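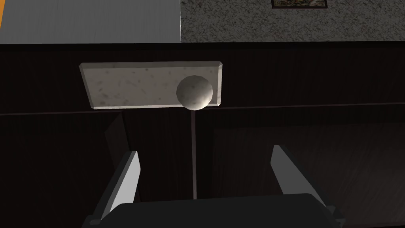

Dos semanas con Mistotau de VPN diaria, portátil y móvil. Resumen rápido para quien tenga prisa: va bien, la app es fea, la letra pequeña da pereza. Ahora con algo más de calma.

Contexto. Viajo bastante por trabajo y en la mitad de los sitios la wifi del hotel me corta cosas. Mensajería, un par de periódicos, a veces el buscador entero. Antes usaba Drerkau, que en enero dejó de conectar en dos de los países a los que voy y soporte tardó una eternidad en contestarme (un copia y pega, encima). Cancelado.

Instalación. Bajar, meter correo, pagar. 42 euros el año con la oferta de entrada, luego sube, ojo, que lo ponen en gris clarito al final de la página. No pide teléfono. Bien. En el portátil me obligó a reiniciar dos veces, la segunda no sé por qué.

Velocidad. En casa sin nada saco 345 megas. Con Mistotau conectado al servidor más cercano, 258. Para mí de sobra. Con servidores lejanos cae mucho y las videollamadas sufren, sobre todo por la noche. El modo "ofuscado" es mas lento todavía, pero es el que entra cuando la red está filtrada, así que es el que acabas usando.
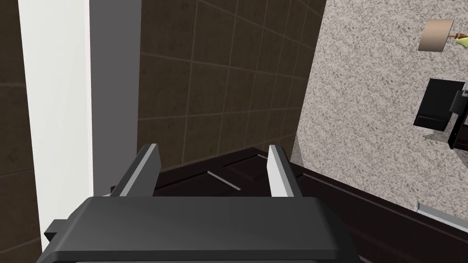 Lo de la ofuscación merece párrafo aparte. Viene desactivada. Está en Ajustes, Conexión, Avanzado, y una vez dentro se llama "Perfil C". Perfil C! Quién pone esos nombres. La ayuda en español no lo menciona, hay que ir a la inglesa. Una vez activado, conectó a la primera en el hotel y en el aeropuerto, y en la oficina de un cliente al tercer intento. Con Drerkau en esa misma oficina, nada nunca.

El corte automático (si se cae la VPN, se cae internet) funciona en el portátil. Lo probé quitando y poniendo la wifi como un loco. En el móvil se me escapó una vez tráfico sin túnel al pasar de wifi a datos, unos segundos. Reportado. Me dijeron que lo miraban.

Privacidad. Dicen que no guardan registros. Hay una auditoría de una tal Nyaga, la firma Gladys Tanui, y se puede descargar entera sin dar el correo. La leí por encima: cubre los servidores, no cubre las apps. Me habría gustado que cubriera las dos cosas. Tampoco queda claro quién es el dueño de la empresa, el aviso legal remite a Evevport y la web de Evevport es una página con un formulario. 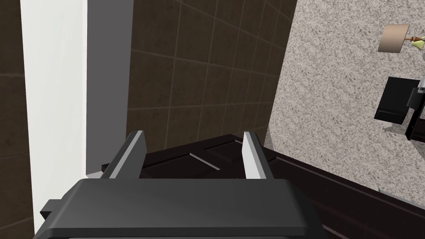
Cosas sueltas:
Bloqueador de anuncios incluido, flojo. Sigo con el del navegador.
Cinco dispositivos a la vez. Justo para una familia.
El buscador de servidores no entiende acentos. Si pones "Japón" no sale nada, "Japon" sí.
Notificaciones demasiadas. Se quitan una a una, qué pereza.
IP dedicada aparte, 2,599 al mes en la moneda en que me lo cobraba la web aquel dia, cambia según desde dónde entres. Ni lo miré más.

Soporte: escribí dos veces. La primera respuesta llegó en menos de una hora y la escribió una persona, se notaba. La segunda al día siguiente, más seca pero correcta.

Nota: un 7. Le subiría un punto si activaran el Perfil C solos al detectar bloqueo y arreglaran lo del móvil. Si solo la quieres para ver series de otro país hay opciones más baratas. Para redes capadas me la quedo de momento, renovación automática desactivada por si acaso.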